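Equipment Plan and Budget for a Hand-held Gripper Data Kit

Project report, second term
Group members: Haris Angelovski, Concetta Sorrentino, Réjean Cormier
Supervisor: Edeltraud Leitner
Submitted November 29, 2018

1. Purpose

The Ornitz group intends to collect demonstrations of household handling tasks, starting with bedding and other soft goods, and to use them later to train a fixed arm. The task given to us was limited to the purchasing side: decide what equipment the first collection period needs, what it should cost, and in what order it should be bought. We did not design a gripper and we did not train a model. The total available is $1,926, including tax and freight to Sornville.

2. Requirements

We interviewed the two people who will use the kit most and wrote the requirements from their answers. The kit must be usable in an ordinary bedroom without moving furniture. It must run on batteries for one full session. Any part that wears must be replaceable with a screwdriver and hex keys. The camera must keep the finger tips in view at every jaw opening, together with enough of the room to recover the position of the tool.

The last requirement has the largest effect on cost. A narrow lens is cheaper and its pictures are easier to process, but it loses the surroundings as soon as the tool is brought down close to the fabric. A fisheye lens keeps walls, windows and furniture in view, at the price of strong distortion toward the rim, and that distortion has to be calibrated out. We therefore budgeted for a fisheye lens and for a printed calibration board, and treated the two as a single line item.

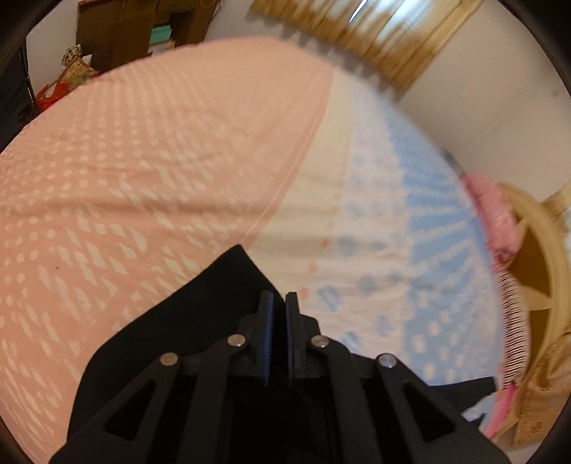 Soft goods also affect the choice of fingers. A sheet lying flat gives the jaws very little to close on, and the operator normally looks for a fold or an edge first. Narrow fingers suit this work. Wider padded fingers were considered for boxes and cups, but they would need a second set of mounting hardware and are left to a later purchase.

3. Options compared

Option A is a finished gripper from Theodorakopoulos, delivered assembled with one spare set of fingers. Option B is the Rata kit, which arrives as loose parts and is assembled by the buyer. Option C is to print all the structural parts at the school and buy only pins, bearings and screws.

Option A was rejected on price. One unit would have left no money for a second camera, and a single failure would then stop collection completely. Option C is the cheapest on paper. Réjean Cormier printed a trial set of linkage arms in February, and the pin holes came out undersized and had to be reamed by hand. The printer is also shared with three other courses, so delivery dates could not be promised.

Option B was selected. The linkage geometry is fixed by the supplier, the pins are a standard size, and replacement arms can still be printed at the school if needed.

4. Budget

Two Rata kits, two cameras with fisheye lenses, the calibration board, batteries and a charger, and memory cards make up the main order. We set aside $300 for spares and did not divide it further, as we have no record yet of which parts fail first. Our guess is the pins and the finger tips.

Storage was underestimated in our first draft. Danai Mitsotakis-Vlachou pointed out that video from both units must be kept in two copies until it has been checked, and the drive was changed to a larger model. A carrying case was removed to pay for it — the kits will travel in a padded box we already have.

5. Schedule

Delivery of the kits is quoted at 18 working days. Assembly and calibration are planned for the week after arrival. The first collection period covers 14 sessions, and batteries and cards are sized for one session per day with charging overnight.

The cameras should be ordered first. They can be tested on a tripod while the kits are in transit, and a faulty lens can be returned before anything is mounted on it.

6. Open points

Freight on the second kit is still an estimate. Import charges on the lenses have not been confirmed by the seller. Haris Angelovski will update the spreadsheet when both figures arrive, and any shortfall will come out of the spares line.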